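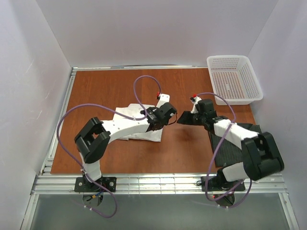

Week 5 notes: caring for cotton

Okay, picking up where we stopped - shrinkage! Cotton yarn gets stretched on the loom, and hot water lets it relax. I wash every new fabric before I cut it, even when I'm in a hurry (I learned this on a blouse for my sister, sorry Ana). 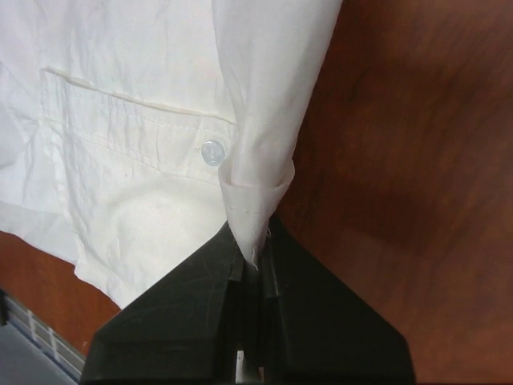 Plain weave wrinkles more than twill. Iron it slightly damp, collar first, then yoke, cuffs, sleeves, body. Mircea Hodoroagă does his sleeves last and we argue every March.
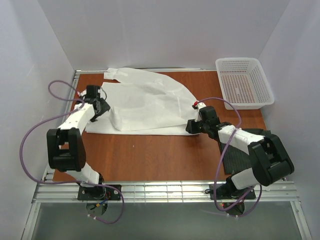
For next time, read chapter 3 in Kelemen and bring a swatch, 5 inches square, unwashed please! We'll measure it, wash it hot and measure again. I'll have spare rulers.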